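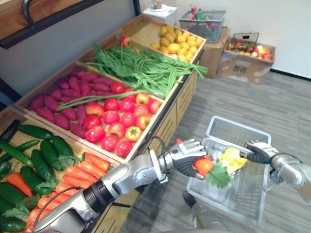
How much weight will the Drakbridge tiered stand hold?

Each tier takes 70 pounds, spread out along the bin. If you pile it all at one end you'll want to bolt the feet down, and the bolts come in the box.

Drakbridge 4-Tier Shop Stand

I've been selling shop fittings out of my garage and then out of a real unit for years now, and this is the one I'd buy again with my own money (I did, for my sister's yarn store). It started as a bakery stand. Gerasimos Galanis drew up the first one for his bread rolls, we changed the angle of the bins so round things would stop rolling out, and we've sold nearly 3,000 since!

What you get: side panels, bins, 8 bolts, an Allen key and a sheet of instructions I rewrote myself after too many phone calls. Putting it together is a two-person job — one to hold the sides, one to swear at the back rail.

Finishes

Jusik is the plain oiled one. It marks a bit but sands out easily. Zakik is darker and hides scuffs better, so I'd go for that if you have kids or carts coming past all day. Sin is the painted white, and it's back in stock in May.

Good to know

Wipe it down with a damp cloth and skip the spray cleaners, they leave the oil finish patchy. The dividers are sold separately. Yes, I know, I'm working on it.

Shipping is flat-packed in one box. Orders placed before 27th March go out at the old price, and after that it goes up a little to cover the new packaging. Email me if you want bins in a different depth and I'll tell you what I can do.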